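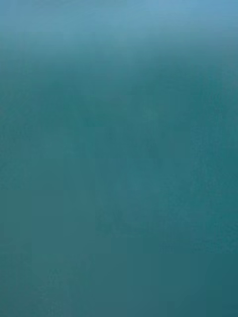
K. Brultari, Year 11 student, Marville campus
Geography fieldwork report, November 2021

Does the shade on Coppens Street make a difference?

Background. Our class had to pick a local heat problem and measure it. I picked Coppens Street because it has big old trees down one side and pretty much nothing down the other, and I walk it home. Council says it wants more street trees in the Ramside area but the footpaths are narrow and people complain about the roots.

Method. Two spots, one under the trees and one across the road in full sun. Air temp at chest height, then the bitumen with a borrowed infrared thermometer. Readings before school, at lunch and after school, for 11 days. Missed two lunch readings – had a maths test and then forgot. Also asked neighbours a short survey, dropped in letterboxes. 70 went out, a bit under half came back.

Results. Air temperature was not as different as I expected, mostly a degree or two. The ground was the big one. At lunch the sunny side was much hotter every time it was clear, and on cloudy days there was hardly anything in it. Mornings basicly the same both sides.

Survey: most people like the trees. Main complaints were leaves in gutters, lifted pavers, birds on cars. One person wrote a whole page about parking, did not use this.

Problems. Only one street. The thermometer needs to be held the same distance each time and I wasnt careful about that in the first few days. The two sites are roughly 200 metres apart so wind could be diferent too. Also spring, not summer. Would like to redo it in January when it's properly hot.

Recommendation. Plant the bare side, starting near the bus stop where people have to stand. Smaller species, so less trouble with roots. Need to check where the power lines go first – have not done that yet.

Data tables are in the appendix, graph to be added.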